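The Prorka Open Day is a yearly public showing of robots held in Arnton each March by the Rothe workshop. It began as a small evening for local schools and now draws roughly 3000 visitors – a remarkable turnout for a town of this size.

Demonstrations last 30 minutes and are the heart of the day. Visitors can talk with the builders between runs, and the mood is famously lively!

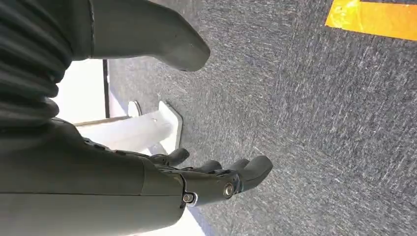 Robotic hand and forearm over the carpeted floor at Prorka

The Matotlow hall, added later as a second venue, seats 662 and hosts the evening talks. Entry is free, and children as young as 4 are welcome – many come back year after year to see what has changed.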